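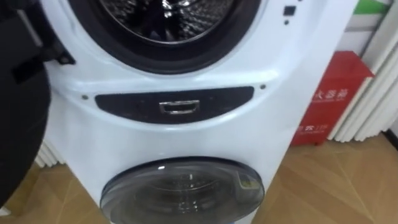 Two drums, one cabinet, and a price I still have doubts about.

The double-decker washer: a gallery
By Delphine Greenberg, 12/18/24

I have been writing about laundry rooms for Plornormont long enough to be wary of any appliance that promises to change my week. The pitch for a stacked twin-drum machine goes like this: big load up top, small load below, no more sorting piles on the floor. Fine. I own one front-loader and a basket, and I spend nothing extra. The small drum would have to earn its keep.

The dealer at Semwood quoted me 600 dollars over a plain single-drum model. For that I could run a lot of half-empty loads before I felt silly. 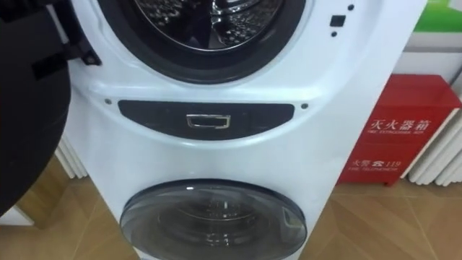 Small loads are the whole argument for a second drum, and I'm not sold on how many of them a normal household has. Socks, baby things, a gym shirt. The lower door is a good-looking piece of smoked glass, I'll give it that, and the chrome handle in the middle of the dark trim is neat enough. But look how low that little porthole sits compared with the main opening. My knees have opinions about bending down there 4 times a week. The upper drum is the one I'd use, and I already have one of those at home.

Then there's the rubber. Two drums means two places to check for lint, coins and that gray film that builds up in the folds. My neighbor wipes hers after every wash. I do it when I remember, and I can't see myself remembering twice. 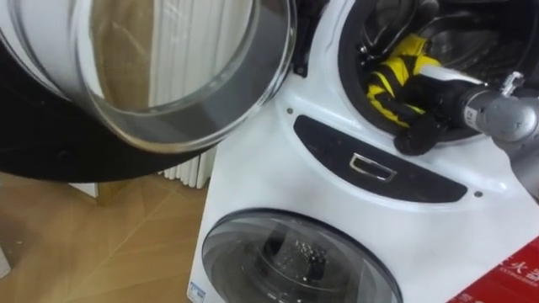 Repairs worry me more. When I asked Semwood what happens if the small drum quits, the answer was that they'd have to look at it. A visit costs 100 dollars before anyone picks up a screwdriver.

I'd consider one if the extra cost dropped to 300. Until then the baby socks can go in with the towels.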